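Melluvitz packing bench data, README

Status: usable, still moving. Last big edit January. Maintained by Afshin Mirzaei at Datside, for the Arerel packing floor and whoever inherits this.

What it is

2765 short episodes of small mixed goods being put into and taken out of containers on a bench. Used to train the pick and place policy for the gift set line at Arerel. Line packs candles, soft toys, little household bits, 26 set layouts at the time of writing. Sets change every season, which is why the old fixed-program machine got scrapped and why we need data with variety in it.

Practice objects stand in for real stock on most episodes. Foam cubes, fake fruit, toy balls, candles, baskets, boxes with lids. Real stock gets scuffed and then can't be sold, and Arerel was (fairly) not happy about the first batch.

What's in the folder

episodes/ one directory per episode, video plus joint log
stills/ first still per episode, for quick browsing
notes/ operator notes, free text, some in Farsi
splits.txt train and held out, 199 episodes held out
CHANGES read this before you mix old and new

Episode names are bench, shift, number. Shift codes changed partway thru, see CHANGES. Don't parse them with the old script.

Who recorded it

Packers from the line. Paid at their normal rate, on shift, never on breaks. Each did a half day of training on the teleop rig first. They picked their own grasp order and we left it alone, so the same layout gets packed several different ways. Keep that. The cleaned version where everyone packs left to right made a worse policy and a bored crew.

Names are not in the data. Operator IDs were dropped after the crew asked, since a per-person speed table is one join away otherwise. Please do not rebuild them from the notes. Timestamps are relative to episode start for the same reason.

What changes on the floor

Putting this in the README because people keep asking and the slide deck is out of date.

Before: eight packers per shift, all on hand packing, rotating every two hours.
Now: two robot benches, six people hand packing or finishing, two minding the benches.

Minding means loading totes, clearing jams, fixing bad placements, deciding when to stop it. It got a pay step after a few months of arguing. Less wrist trouble reported. More standing around and then sudden rushing, which people dislike, and the bench alarm is too loud. Saturday shift still runs fully by hand and has a waiting list.

Ribbon, tissue and anything with a handwritten tag stay with people. No plan to change that this year.

Quota: the benches are not supposed to set the pace for the hand packers. That's written in the agreement with Farahani, who run staffing for the site. If you build a dashboard from this data, dont put the two side by side per hour.

Known problems

Candles standing up in a basket tip when the gripper comes in low. Over-represented in the failures.
Slatted floors confuse depth, dark gaps read as holes, which I guess they are.
Lids face up and face down are both labeled "lid". Should be two labels. On the list.
Round things roll. Episodes where something left the bench are kept and flagged, not deleted.
Patterned cloths were added late. Policies trained before that do badly on them.
80 episodes have a joint log shorter than the video. Listed in CHANGES, skip them or trim.

Labels

Done by two of the packers and me. Object, container, success yes/no/partly. "Partly" means a packer would have to touch it again before it ships. That call belongs to the packers and we did not overrule it, even where it looked fine to me.

Use

OK for training and testing bench policies, and for teaching new bench minders what failures look like.
Not OK for rating workers, estimating headcount or timing individuals.
Ask before sharing outside Datside and Arerel. Mail me, or leave a note in the tracker, I check it most mornings.

To do

split lid labels
quieter alarm (not data, but it keeps ending up here)
second pass on notes translation
more episodes with candles and a basket, mixed clutter around it, like the one at the bottom

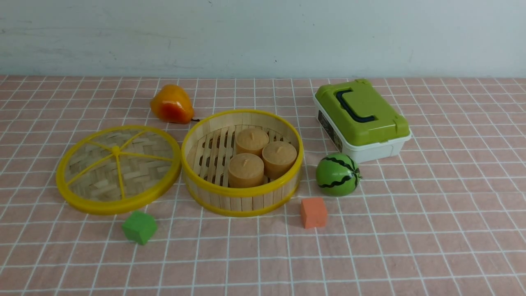 3 min read

Mixed clutter start, patterned cloth. Three candle-like objects in the steamer basket, lid next to it with the underside up, so it's one of the ones the lid label gets wrong. Cubes, pear, watermelon ball and the green-lidded box all count as clutter for this layout. Same label rules as the rest.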